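# Teaching grippers in the bedroom: a talk with the Vaderum student team
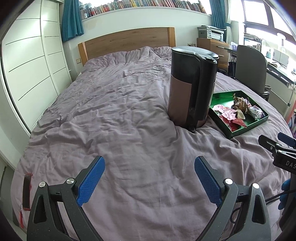 *A kettle, a tray of wrapped candy and two grippers at one of the team's home sessions.*

The students behind Vaderum, a household robotics project run out of the engineering club in Gosanport, talk fast and interrupt each other a lot. I met two of them after class, and we were still going when the building lights clicked off at 9 p.m.

The project began in September with a plain question: could a club with very little money collect enough good examples to teach a robot to tidy up a home? They enter the results in the Rarkon student challenge, which is judged on tasks in rooms the teams have never seen.

"We started in the lab with foam blocks on a white table," says the team's captain, a third-year student. "It went great! Then we tried a real bedroom and it was like starting over. Blankets are amazing. Every fold changes what the fingers touch."

So they moved out of the lab. Members carry hand-held grippers home and do the chores themselves, squeezing the jaws open and closed while everything is recorded. By the time we spoke they had 1098 recordings, of which 579 had passed their own review.

I asked if it hurt to throw out almost half the work.

"At first, yes," the captain says, laughing. "I had one where I was so proud of the grasp, and my thumb had slipped off the trigger halfway through. Out it went. Now we keep a list of the reasons, and new members read it before they record anything."

The second student looks after the software, which the club calls Xue, and she lights up when the talk turns to objects. "Candy wrappers are my favorite. They're shiny, they crinkle, they slide over each other. A kettle is a different animal, tall and smooth, and if it's standing on something soft you have to be really gentle about where you push. I could talk about kettles for an hour." (She came close.)

A session lasts 90 minutes, with a 30-minute break in the middle that the club takes seriously. Hands get tired, she explains, and tired hands make sloppy recordings. Two people usually work together, and they swap sides after the break so that neither gets stuck in one habit.

What has been the best moment so far? They answer together: the first time the arm in the lab picked up a wrapped candy on its own. "It took forever, and it dropped it right after," the captain says. "We screamed anyway. Somebody from the class next door came in to check on us."

Next they want to try closets and drawers, and they're looking for members who can sew, to help them build better test blankets. No programming needed, the captain adds. Anyone interested can drop by the club room after 4 p.m. and try a gripper.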